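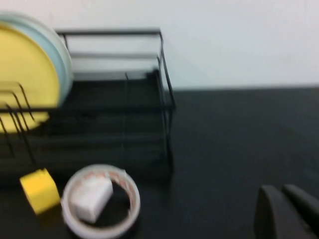

Why do lockfiles fail to prevent broken builds in cross-platform mobile projects?

A lockfile pins the JavaScript packages but leaves the native toolchain, the compiler and the local caches free to change between machines.

4.2 Causes of non-reproducible builds

We rebuilt 1,268 tagged releases from the Zultia archive on a clean machine, using the install steps in each project's own readme. Where a build failed, it was repeated once after the package cache had been cleared. Failures that went away on the second attempt were labelled as cache faults and left out of the analysis in Section 5. 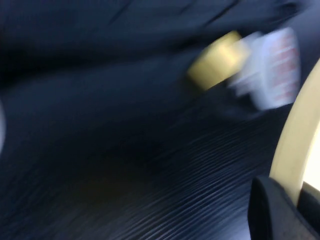 Likitz Build Tools Group, Diltden

The remaining failures were sorted by the first error in the log. Figure 3, in the appendix, plots them by release year. Missing native headers were the most common cause, followed by a mismatch between the command-line tool and the library version it expected. In 76 releases the readme named a runtime version that could no longer be downloaded from its original location. We counted these as failures even when a nearby version would have worked.

Log labelling was done by script, and a sample of 500 logs was checked by hand. Most disagreements came from installers that print a warning and carry on, so that the real error shows up much later, often in a different module. The labelling rules were revised after this check and the script was run again over the full set.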